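3.2 Materials: the foam board and its blocks

The main material of the study was a shape-sorter board made of green foam, with loose blocks in several colors. We chose foam after a small pilot in May, in which a harder board made much noise on the floor and two of the children stopped playing when a block fell. The foam is thick enough that a child can lean on it with one hand while the other hand is turning a block. The same board was used in the two play centers, Ellwood and Stoduvard, and it was cleaned between the children with a damp cloth.

The holes differ in shape and also in size. We consider this important for the analysis. A round hole can be solved by the child in any turning position of the cylinder, so the only task is to bring the block above the hole and hold it straight. A square hole asks for more, as the block must be turned until the sides agree. The hexagonal hole is between these two cases. In the coding scheme of Maluleke, which we follow with small changes, these are called free, strict and partial holes. We kept the three names in the tables of Section 4.

Some of the blocks have a form that is not easy to name in one word. The brown block looks like an arch when it stands on its two legs, and many children used it in this way, as a gate or a house, before they tried any hole. The sage-green block has a half-round notch in its top. Several parents called it "the chair" or "the cup". We did not correct these names and we did not give our own names during the session. When a child asked what a block was, the adult repeated the question back to the child.

3.3 Start position

At the start of each trial the blocks were outside the holes. Most of them were placed upright on top of the board, and not beside it on the floor. Zulu had noticed in the pilot that blocks on the floor are often collected first into a pile, and the pile then decides which block is tried next. When the blocks stand on the board, the child sees block and hole together, and the first choice is easier to interpret. The adult put the blocks in place while the child was looking at a picture book, and this took less than a minute.

The cylinder was always put near the round hole. This gave a simple first success to most children, but it also means that the first trial can not be compared directly with the later ones, and we removed it from the main analysis. After this step 309 trials from 48 children remained. A trial ended when the child said that he or she was finished, or after 5 minutes. Figure 2 gives a view of the board with blocks standing on it.

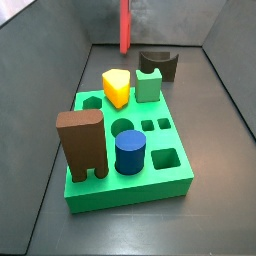 Figure 2. Foam board with blocks placed upright; the blue cylinder stands just in front of the round hole.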